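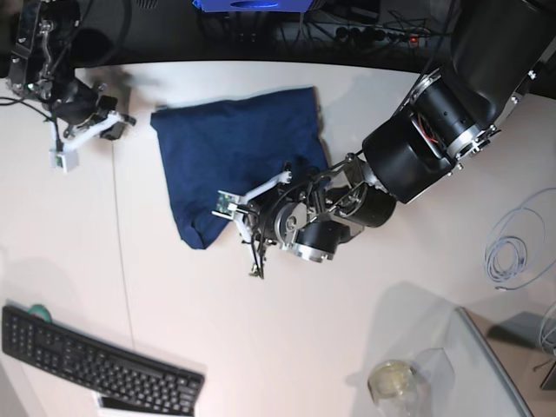

The Plerkisero robotics club wants a robot that can fold a T-shirt, and I spent Sunday afternoon watching the members work on it. I went in thinking it would be a quick visit (fifteen minutes, a few quotes, home for dinner) and stayed until they threw me out. They're getting ready for the Treron Student Challenge, where each team gets 90 seconds to take a crumpled piece of laundry and turn it into something you could put in a drawer. A navy blue cloth in a heap on a white table doesn't look like much of an opponent, but with one robot arm on each side of it and a keyboard within reach on the near corner, it had the whole room's attention. Somebody's pizza went cold. I may have helped with that pizza.

The club calls its robot Tamiru, and I never did get a straight answer about why. Most of the students started the year with no robotics at all. They drive the arms through a fold by hand, save the run, and then do it again, and again. So far they have 800 saved runs, and they want a lot more before the challenge in September.

What surprised me is how much arguing goes into a T-shirt! Do you find the sleeves first, or flatten the whole thing and worry about sleeves later? One group wants to pull from the hem. Another group thinks the hem is a trap, and they said so pretty loudly. The wrist cameras get a say too, and up close like that a shirt is mostly creases, with the robot's own fingers blurry in front of it.

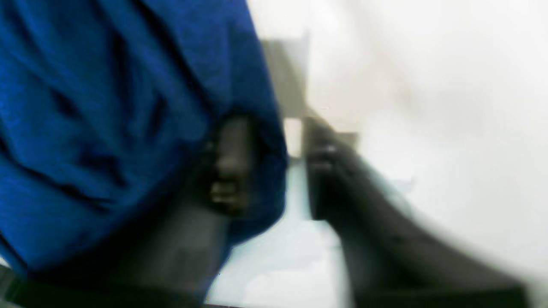 Volodymyr Pylypenko told me the folding is the easy half, and that he'd happily trade a week of it for one good way to find a corner. He also said the club should quit practicing on the same shirt, because the challenge shirts could be any size and he doesn't want to find that out on stage. A couple of people groaned — I think they've heard this one before.

I asked if I could try driving. I got one sleeve over, sort of, and then dragged the whole shirt sideways. The club was very nice about it. The run was not saved.
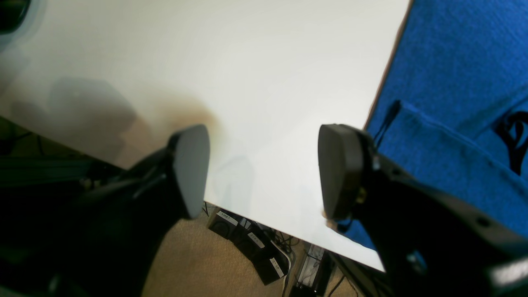

Want to see it for yourself?

The club has an open practice next Sunday in Room 15 of the Cleser building, and you don't need to sign up. Bring an old T-shirt if you can spare one, any size, clean please.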